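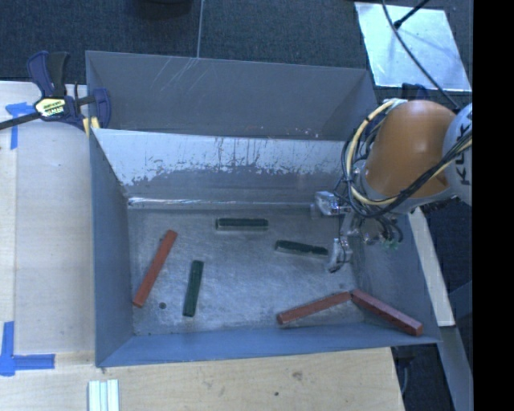
Grant Updates

Poojary Picture Book Scans: Progress Report to the Larkier Fund
April 19, 2022

Period covered and status

This report covers the second half of the grant. Scanning of the black-and-white line drawings is finished. Scanning of the color plates is under way and a little behind the plan. The public pages are up and people are using them. Spending is within budget, with one change between lines that we describe near the end.

As a reminder, the grant pays for scanning, cleaning up and posting illustrations from old children's books and school readers in the Poojary collection, so that teachers, crafters and anyone else can download them at no charge. Only books that are out of copyright in the United States are included. Where we could not settle the date of a book, we left it out.

Scanning

We have now posted 3408 illustrations. Most are pen-and-ink drawings from readers, alphabet books and nursery rhyme collections. The rest are chapter headings, tailpieces, decorated capitals and borders, which we had first planned to skip. Early visitors asked for borders more than anything else, so we went back through the books already scanned and added them.

The line drawings are scanned at high resolution in grayscale and then converted. We tried scanning straight to black and white at the start of the grant and lost the thin lines in hair, grass and rain. Those files have all been replaced.

Color plates take longer. Many were printed on coated paper and tipped in with a strip of glue, and the glue is brittle. Any plate that has already come loose is scanned flat. Any plate still attached is shot in place on the book cradle, with the book open no wider than it wants to go. This gives a slight curve near the gutter, and we correct it afterward in software. The correction works well on landscapes and less well on anything with a ruled border, where the eye picks up a bent line right away. We have set the worst of the bordered plates aside and will come back to them once we have tried a different support under the spine.

Cleanup

The rule we agreed on with the Fund was to remove dirt and keep age. In practice this means we take out foxing, pencil marks, library stamps and show-through from the other side of the page. We leave paper tone in the color files, and we leave uneven inking alone in all of them. Where a child has colored in a drawing with crayon, we post the page as it is and add a cleaned copy only if a second printing of the same book is at hand. The crayoned pages have been downloaded a good deal, and we plan to keep scanning them.

Show-through has been the main use of staff time. Backing the page with black card cuts it down a lot, but on the thinnest readers there is still a gray shadow that has to be painted out by hand. We looked at an automatic filter supplied with the Takton scanner. It removed the shadow and also removed light shading from faces, so we stopped using it.

Descriptions and tags

Each illustration has a title, the name of the book, the year, the illustrator if known, and a short description. The descriptions are written in ordinary words. At the start we used a library subject list, and visitors could not find things. Someone looking for a boy on a sled would type exactly that, and the record said "winter sports." We now put the plain words first and keep the library terms in a separate field.

Illustrators remain a problem. A lot of readers give no credit at all, or print only initials in a corner of the drawing. When we can match the initials to a signed plate in the same book, we give the name and say how we got it. In all other cases the record says "unsigned" or gives the initials as printed. We would sooner leave a gap than guess.

We also went back over captions. Some of the older books have captions and pictures that show people in insulting ways. These pages are scanned and kept on file for researchers. They are left out of the craft and classroom sections and can be requested by email. The wording of the notice that explains this is on the site.

Public pages

The site moved to Indedar hosting during this period. The move caused 2 outages, both short, and one of them fell in a school week and brought us some complaints. Image pages load faster than before, and the large files no longer time out on slow connections.

Downloads come in three forms now: a small web copy, a print copy and the full scan. Most visitors take the print copy. Teachers have told us they want several drawings on one sheet, sized for cutting out, so we made 12 printable sheets by theme, among them farm animals, weather, letters and writing, and toys. The farm animals sheet is the one we hear about most. The toys sheet needs to be redone, as the dolls and the spinning tops came out at very different sizes and look odd side by side.

We receive a steady number of emails asking whether the pictures can be used on things for sale. They can. The answer is on the main page and has been moved higher up.

Budget

One change was made with the Fund's approval. Money set aside for outside color work was not needed, and part of it went to a replacement lamp and glass for the book cradle. The old glass had a scratch that showed as a faint line in the plates. All plates scanned after the scratch appeared were checked, and the affected ones were done again.

Storage costs are higher than planned because the full color scans are larger than our test files suggested. We can cover this through the end of the grant. After that it will need to be part of our regular costs, and it has been written into next year's request.

Work remaining

The color plates still attached to their books are the main job left. We expect to finish the plain ones in June and the bordered ones after that if the new spine support does what we need. The toys sheet will be replaced. We will also fix the search so that it handles plurals, which it does badly at present: "kitten" and "kittens" bring up different pictures.

We would like to ask the Fund for 2 more months to finish the bordered plates. No added money is requested. A revised schedule is attached.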